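3.2 Organização do espaço de trabalho e tempo de procura

A segunda fase do estudo decorreu em abril, nas instalações da Nadico, e abrangeu 34 postos de trabalho individuais. Cada participante preencheu um diário de procura durante 17 dias úteis, anotando o objeto procurado, o local onde o encontrou e a hora. Foram validados 1352 registos. Os registos sem indicação do local ficaram fora da análise, seguindo o critério de Anghel e Voicu para o arquivo doméstico.

Distinguimos três formas de arrumação: gaveta fechada, caixa aberta sem divisões e organizador vertical com compartimentos. Nesta última, os objetos ficam de pé ou apoiados nas divisórias e o conteúdo permanece parcialmente à vista (Figura 4).

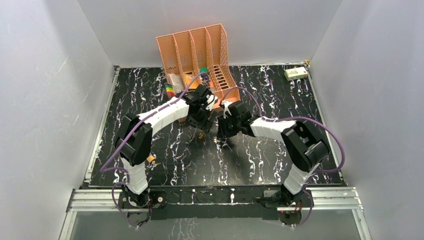 Figura 4. Organizador de plástico com quatro compartimentos estreitos e divisórias altas.

A gaveta fechada concentrou a maior parte das procuras demoradas, sobretudo quando o posto era partilhado entre turnos. Nas caixas abertas, os participantes referiram com frequência objetos pequenos escondidos debaixo de outros maiores. Mais de 70 registos mencionam a mesma situação com cabos e carregadores, que tratámos como categoria própria.

A preferência declarada no questionário inicial nem sempre coincidiu com a forma usada no posto. Esta diferença é retomada na secção 4, juntamente com os dados recolhidos na Vemora.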